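Chapter 9
Singing Together: How a Town Makes Its Own Music

After you read this chapter, you should be able to explain what a community singing event is, to describe the work that comes before such an event, and to plan a simple song list for a group of mixed ages.

Key words: song leader, starting note, round, refrain, song sheet, open singing

9.1 An evening in Tuncombe

On 23rd October the people of Tuncombe came to the old market hall for the first open singing of the season. Tuncombe is a town of 4,000 inhabitants, and it has no concert theater and no professional choir. It has a hall with a good floor, a piano which needs tuning twice in a year, and a song leader with the name Brenda Figueroa.

The doors opened in the afternoon. On every chair lay a song sheet, printed in large letters on both sides. There was no ticket. Near the door stood a table with tea and plum cake, and many families stopped there first and had to be called to their seats.

Mrs. Figueroa did not begin with a speech. She sang one line of a short round, alone, and made a sign with her hand to the first row. The first row sang it back. Then she gave it to the second row, and then to the people who were standing at the wall. After a few minutes the whole hall was singing in three parts, and most of them had not yet looked at the paper.

We begin the chapter with this evening because it shows clearly the difference between a concert and an open singing. In a concert, some persons perform and the others listen. In an open singing the hall itself is the choir. This changes almost every decision of the organizer: the choice of songs, the height of the notes, the place of the chairs, even the light, which must be strong enough for reading.

9.2 Where the custom comes from

In many countries people sang together at work, at weddings and in religious houses long before they paid to hear music. The public evening of song, with a leader and a printed sheet, is a younger form of this habit. It became easy when printing became cheap and when towns had large rooms that could be used by everybody.

In Tuncombe the custom started in a bakery. The baker, an old man called Godoy, kept a small organ in the back room and invited his neighbors on winter evenings in January, when the work in the fields was little. The room was warm from the ovens. When he died, the neighbors moved the evenings to the market hall, and they still call the last song of the program "the Godoy", whatever song it is. 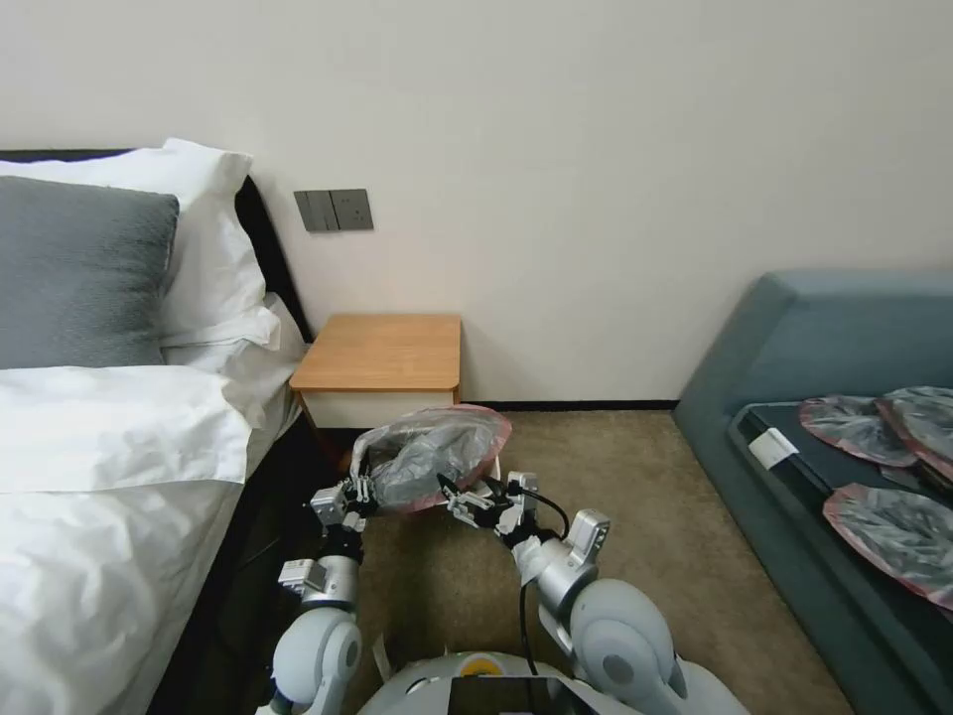 The second root of the Tuncombe evenings is the Fakuren, a yearly meeting of singers from the villages of the valley. The Fakuren was a competition at first. Each village sent its best voices, and there was a prize. Over time the villages quarreled too much about the prize, and it was given up. What stayed was the part at the end of the day, when all the singers and all the listeners sang the same songs together.

9.3 Choosing the songs

A good list for one hour of open singing has between 9 and 12 songs. The Tuncombe list in October had 19, but many of these were rounds of one or two lines only, and the evening was longer than an hour. Beginners should stay with the smaller number.

The first song must be known to nearly everybody. The second can be less known, if it has a refrain. A refrain is the part of the song that comes back after each verse, and it is a great help to people who arrive late or who do not read well — they can wait for it and join there. New songs should be placed in the first half, while the voices and the attention are still fresh.

The leader must also think of the starting note. If it is too high, the men and the older singers will become silent after one verse. A song that moves inside one octave is comfortable for most groups. Mrs. Figueroa tries every song in the morning, before she has warmed her voice, and writes the starting note on her sheet with a red pencil.

Children become tired sooner than adults. With families in the hall, it is wise to put a song with movements after 20 minutes, and then a pause.

9.4 The piano, or no piano?

Some leaders want an instrument for every song. A piano gives the note and keeps the speed, but it can also cover weak voices, so that the people do not hear themselves and sing less. At Tuncombe the piano plays for half of the program. The rounds are always sung without it. In Uker, the next town down the river, they use a guitar and an accordion, and the evenings there are louder and closer to a dance.

Both ways are correct. The organizer should visit the room beforehand, clap the hands once, and listen how long the sound stays. In a room with a long echo, slow songs and few instruments are the better choice.

Before you read on

Write down five songs that you can sing from memory. Compare your list with the list of a person who is at least 20 years older than you. Mark the songs that are on both lists, and keep the paper, because you will need it for the exercise in section 9.6.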